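Why Does Wood Have Lines?

Run your hand across a wooden table and look closely. You will probably see long, thin lines. Those lines are called the grain, and they were there before the table was a table.

A tree trunk is made of tiny tubes, much thinner than a hair. They carry water up from the roots to the leaves. When a trunk is sawed lengthwise into boards, the saw cuts along the tubes, and they show up as streaks.

Trees also grow a new layer under the bark each year. In many trees the layer has two parts. Wood that grows in spring is usually lighter. Wood that grows in summer is usually darker and harder. On a stump the layers look like rings. On a board they look like stripes – the same layers, seen from the side. 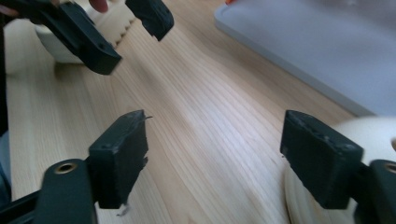 Some kinds of wood are pale, like maple, birch and ash. Others are dark, like walnut. The color can change as the wood gets older, and sunlight makes it change faster. If a bowl sits in one sunny spot for years, there may be a different-colored circle under it.

Grain matters to people who build things. Wood splits easily along the grain and is hard to break across it. That is why the long side of a shelf follows the lines.

Try it yourself

You need a sheet of paper, a crayon with the wrapper off, and a wooden table. Ask a grown-up first.

Lay the paper flat on the wood. Rub the side of the crayon over it for 2 minutes, pressing gently. If the table is very smooth, you may not get much. An old cutting board often works better.

Words to know

Grain: the lines in wood
Bark: the outside cover of a tree

Written by Janka Jelínek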